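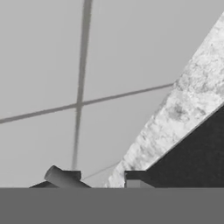

Unit 7. Statics of suspended cables
Course notes, D. Grewal. Revised 2023-11-08.

7.1 Assumptions

A cable in this unit is perfectly flexible. It carries tension along its own direction and nothing else: no bending moment, no shear, no compression. It is also treated as inextensible until section 7.5. Real cables have some bending stiffness, and it matters near clamps and saddles, but over the length of a normal span the effect on the shape is small enough to drop.

Two consequences follow at once. The tension at any point is tangent to the curve. And if all the loads are vertical, the horizontal component of tension, written H, is the same everywhere in the span. Most mistakes in the problem sets come from forgetting the second of these.

7.2 Uniform load per horizontal length

Let w be the load per unit of horizontal distance, L the span, and d the sag at midspan, with both supports at the same height. Cut the cable at the lowest point and take moments about one support:

H d = (w L / 2)(L / 4)
H = w L^2 / (8 d)

The shape is a parabola. With x measured from the lowest point,

y = w x^2 / (2 H)

The largest tension is at the supports, where the slope is greatest:

T_max = sqrt( H^2 + (w L / 2)^2 )

Note that H goes as 1/d. Halving the sag doubles the horizontal pull on the anchors. A cable with weight cannot be pulled perfectly straight across a level span by any finite force.

7.3 Self-weight only

When the load is the cable's own weight, it is uniform along the arc and the curve is a catenary. With q the weight per unit of cable length and a = H / q,

y = a cosh( x / a ) - a
s = a sinh( x / a )
T = H + q y

Here s is the arc length from the lowest point and y is the height above it. The last line is worth memorizing. It says that the difference in tension between two points on the same cable depends only on their difference in height.

The parabola is a good stand-in when the sag is small compared with the span. Expand cosh to second order and the formulas of 7.2 come back, with q in place of w. For deep sags use the catenary and solve for a numerically. Newton's method converges quickly if the parabolic value of H is used as the first guess.

7.4 Worked problem

A cable spans 40 m between level supports with a sag of 4 m. The load is 21 N per meter, measured horizontally. Find H and the maximum tension.

H = (21)(40^2) / (8 × 4) = 1050 N
Vertical reaction at each support = (21)(40) / 2 = 420 N
T_max = sqrt( 1050^2 + 420^2 ) = 1131 N

Check: the slope at the support is 4d / L = 0.4, and 420 / 1050 = 0.4. Always make this check. It takes one line and catches a dropped factor of two.

7.5 Stretch and temperature

For a shallow cable the length is close to

S = L + 8 d^2 / (3 L)

A small change in S gives a much larger change in d. Differentiate to get

dd / dS = 3 L / (16 d)

For the cable in 7.4 this ratio is 1.875, so each millimeter of added length lowers the midpoint by nearly two. Heating adds length and lowers H - the drop in H then lets some elastic stretch recover, so the two effects have to be solved together. The method in the Skanholm notes (Peltonen, ch. 4) does this by iteration and is the one expected on the exam.

Problems, due at the start of the March review session

1. Repeat 7.4 with the sag reduced to 2 m. Comment on the anchor force.
2. Derive T = H + q y from the equilibrium of a short element.
3. One support is raised by 3 m. Locate the lowest point of the parabola in terms of H, w and L.

Questions on problem 3 go to Yvette Girard.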